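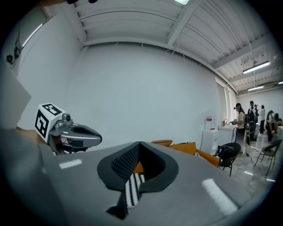
November, late afternoon. Cendau session, relative pose between the two grippers.

Goal for today was modest: get Flevis to stop losing the left-hand tag cube whenever it turns one face edge-on. Detector is fine with two faces visible. With one face it flips between the two pose solutions like it's picking a restaurant, and the planner downstream believes every word.

What I changed:
- Pose solve now carries both candidates forward and scores them against the last 8 frames.
- Moved undistortion after corner finding. Resampling the whole fisheye first was softening corners near the rim, where the cube spends most of its life.
- Own-gripper mask widened. The old one was cut for the previous housing and let SLAM collect features on our own plastic, which never moves relative to the lens. SLAM was delighted with these features and concluded that we were standing still.

Ran the replay over 1,052 frames. Flips are way down. Remaining ones bunch up when the hands cross, and I don't have a good idea for that yet.
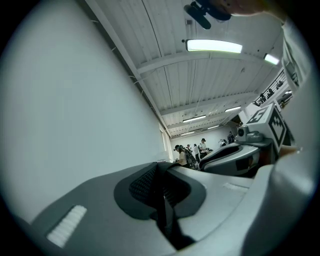
Océane's point from this morning stands: a big plain wall gives the tracker next to nothing, so it leans on ceiling beams and light fixtures. Fixtures come in near-identical rows, and the loop closer has twice decided that one is another. Raised the match threshold by 20 percent. Chaiwat wants gravity in the check as well. He is probably right and I will probably get to write it.

Also lost an hour to a time offset of 20 ms between the streams, introduced by me, in a commit titled "fix time offset." Reverted. Paquette's exporter reads that field too, so anything exported since lunch needs redoing.

Next:
- crossing-hands clips into a separate test set
- mask out people in the background, they wander and SLAM follows
- ask Platcombe whether their calibration file is in radians. Again.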